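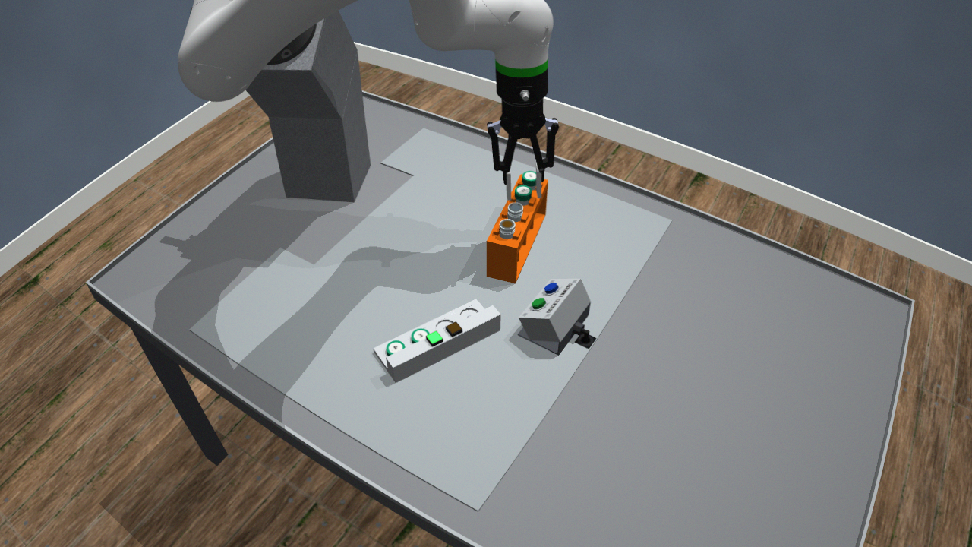 Orange block on the gray worktable, four round parts set in a line along the top.

Home Explore Notifications Messages Lists Profile More

Melaniia Lysenko
October 5, 2021

Moved the sourdough starter to Nasville with me in July and it has finally settled down. Posting what I changed in case it helps anyone.

The water was the first problem. Nasville tap water smells like a swimming pool. I fill a jug at night and leave it on the counter with no lid until morning.

Second was flour. I used Kołodziej rye for years and can't get it in town. The feed store in Skaradbridge carries a dark rye that works fine, a little coarser. I sift it for the starter and use it as is for bread.

I feed 113 grams of flour and the same weight of water, once a day. If I skip a day it goes in the fridge first.

Bread dough for one big loaf comes to 772 grams before shaping. That fits my old pan with a bit of room at the top.

The first rise takes up to 4 hours in this kitchen. It faces north and the floor is concrete -- I put the bowl on top of the fridge.

Preben Bisgaard asked about salt. I add it after the dough has rested, with wet hands, and fold until I can't feel the grains.

Oven runs hot on the left. I turn the loaf once, after the lid comes off.

The last three loaves had a decent crumb. The one before those was gummy in the middle and I think I cut it too soon. Now I leave it until after supper.

Nithin Kamath, your jar is in my fridge door with your name on it. Come get it before the weekend -- I'll be in Skaradbridge after that.

Rye crackers from the discard next. I need to find my rolling pin, which is still in a box.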